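About Drisby

Hello, and thanks for clicking through! I'm Shufen Bai, and I started Drisby with my brother Zhiqiang in the back half of a shop unit on Urkden Lane. We sell plain, useful tableware, mostly cups and tumblers, and we run a little making class on the side where people turn leftover tubes and packaging into things for the house. That's the whole business, more or less.

I never planned to sell cups. I was doing the accounts for a catering firm and kept moaning that every tumbler we bought was either too heavy, too shiny or tipped over if you looked at it wrong. Zhiqiang got fed up with hearing it and told me to find a better one. It took me most of a winter (and a very full kitchen cupboard), but I did, and the Tanov is still our best seller. It's tall, it has a matte finish, and it narrows a bit towards the bottom so it sits nicely in your hand. We do it in black, white and a sort of mossy green. Black outsells the other two put together, which I still find a bit sad for the green.

Our first proper order was for 10 cups, from a café two streets away. I wrapped each one in so much paper that the owner rang to ask if there was anything in the parcel! We've calmed down since. Last January we sent out 866 in the month, and I can now pack a box without using up a whole roll of tape, though Zhiqiang would tell you otherwise.

The classes were Lanying Kang's idea. She came to us for a Christmas job, saw the pile of tubes and boxes by the back door and said it was a crime to throw it all out. So now there's a table for it. You cut a tube down, sand the end, paint it, and you've got a pen pot or a cutlery holder or whatever you fancy. Some people come with a plan and some just like cutting things up, and both are fine by us. 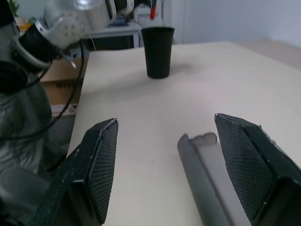
Do I need to bring my own tubes and cups to a class?
Bring them if you've got something you'd like to use, but there's always plenty here, and scissors, sandpaper and paint are included in the price.

I should say who else you might meet. Candela Barroso teaches the Saturday class and is far more patient than I am with glue. Babar Swati looks after orders and returns, so if your parcel has gone wandering he's the one who'll chase it. Lanying does a bit of everything and has the only readable handwriting in the building, so your thank-you card will be from her.

We moved to the bigger unit last year, next door to the old one, and it has made such a difference. There's room to put a cup down and look at it properly before we decide to stock it! We're trying out a shorter one at the moment called the Shen, with a wider base for small children and clumsy uncles. It isn't on the site yet because I keep changing my mind about the rim.

If you'd like to come and see us, the shop is open Tuesday to Saturday, ten till four. Ring the bell at the side if the front looks dark, as we're often in the back. For class places, use the booking page or ask Candela when you're in.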